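Section 4. Sorting small desk items into the collecting tub

Use this section after the wire baskets and the desk organizer are in place (Section 3). Allow 19 minutes the first time.

4.1 Placing the tub

1. Lay the floral mat flat and smooth out any folds.
2. Set the yellow tub on the mat, open side up, within reach of the desk organizer.
3. Check the bottom and corners for crumbs or grit. Wipe with a dry cloth.
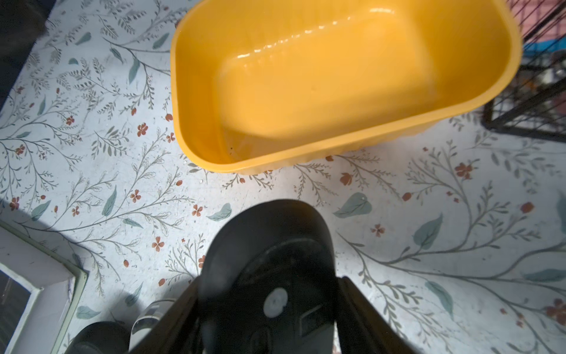
Fig. 4-1. Yellow tub on the patterned mat, wire unit to the upper right.

Note: The Drumville tub has a rolled rim. Lift it by the rim with both hands when it is full.

4.2 What goes where

4. Put papers and notebooks in the desk organizer, largest at the bottom. Folders stand upright in the left compartment.
5. Use the wall baskets for things you reach for less often, such as tins, bottles and tall containers. Flat boards go at the back.
6. Loose electronics go in the tub. A mouse, a charger or anything else with a battery stays there until it has been checked.

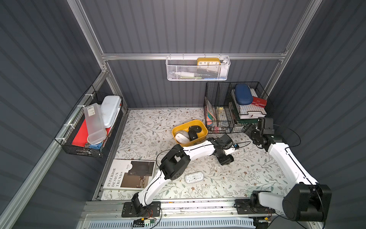 7. Leave books on the mat until the organizer is done. A hardcover on top of loose papers will bend them, and the Irside organizer is not meant for tall books anyway.
8. Pull lightly on each basket before adding weight. If one shifts, refasten it with new zip ties — do not reuse old ones.

Caution: Do not load a wall basket above its rim. Items can fall into the tub or onto the mat.

4.3 Checking computer mice

9. Take the mice out of the tub and lay them side by side on a flat patch of the mat, buttons facing away from you.
10. Turn each scroll wheel with one finger. It should move freely. Clean the slot with a dry cotton swab if it sticks.
11. For cordless models, open the cover and remove the batteries if the mouse will be stored longer than 69 days. 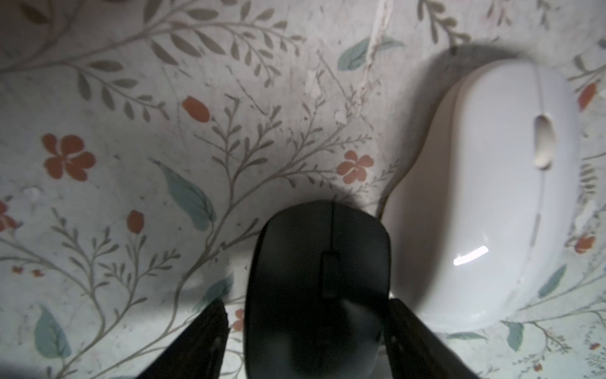
Fig. 4-2. Black mouse and white mouse next to each other, scroll wheels toward the top.

12. Return the mice you use to the desk. Label spares and put them back in the tub.

Replacement zip ties are listed under part 122 in the back of the manual. For questions about this section, contact Ott Paju at Unodix.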